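Assessment window and timetable changes, Nolurbridge campus

The Year 9 online numeracy and literacy assessments run through the second and third weeks of November. There are 457 students enrolled across both campuses for this round, and the sessions have been divided by home group. Session 1 starts at 9.10 am and Session 2 at 11.35 am. Students travelling on the Jindedell bus are placed in Session 2 on all days, as that service has arrived after the first bell on several mornings this term.

Each room holds 36 students. Laptops must be fully charged on arrival, as power points are available at the side benches only. The lockdown browser needs to be version 2 or later; older installs will not load the test. Students who cannot update at home should see the IT desk in Hattar Block before 8.45 am.

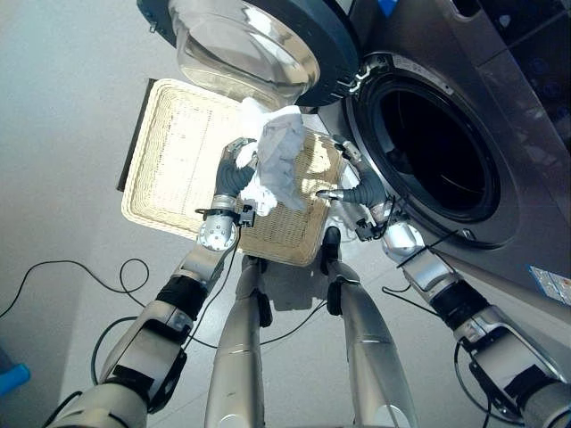
White cloth in a woven basket at the washing machine.

Normal classes for other year levels continue with the following room changes. Year 8 Science moves from Hattar 4 to the Skindell building. Year 10 Maths moves to the library annexe. Year 7 Food Technology is unaffected. Recess is delayed by 19 minutes for all students while the assessments are on, and lunch stays at its usual time.

Catch-up sessions will be held in the final week of the window. A student who misses a session through illness will be rebooked automatically if the absence has been entered by a parent or carer. Requests for extra time or a separate room must reach the assessment coordinator, Neema Lyimo, before the first session. Adjustments approved for the March round carry over and do not need to be lodged again.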